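Two days in Oltdale

2021-06-25

I'd been meaning to get to Oltdale for years, and this month I finally did it! The train from Wakden takes you along the river the whole way, and I had my nose against the glass like a kid.

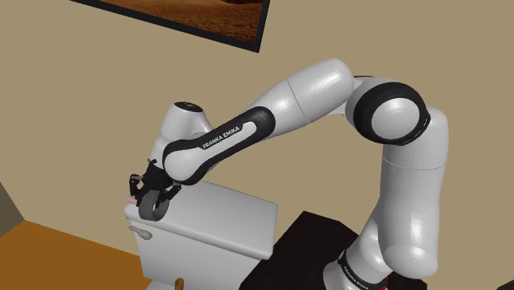
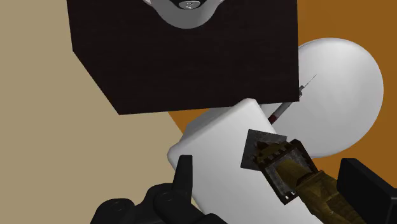
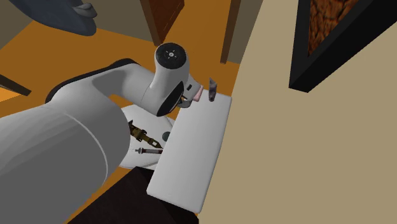

So, the old town. It's built up the side of a hill, and the best way in is the long stairway behind the station (431 steps, according to the sign at the bottom, and my knees believe it). Take it slowly. There are benches at the turns, and the view over the rooftops gets better at each one.

At the top is Penner, the market quarter, and wow, I could have stayed all morning. I ate a hot cheese pastry standing up, then went straight back for another with spinach in it. The covered hall has up to 400 stalls during the September fair, but even on a quiet summer morning there was plenty going on: honey, secondhand books, somebody tuning an accordion.

I spent my second day on the Zestano trail, which starts right behind the market and climbs through chestnut woods to a lookout at 2688 feet. It's steeper than the map makes it look, so bring more water than you think you need. I had the lookout to myself for a good half hour, with swifts shooting past below me!

Dinner both nights was at the same little place by the bridge, because the bean soup was that good. Next time I'm coming for the fair, and I'm booking the room with the balcony.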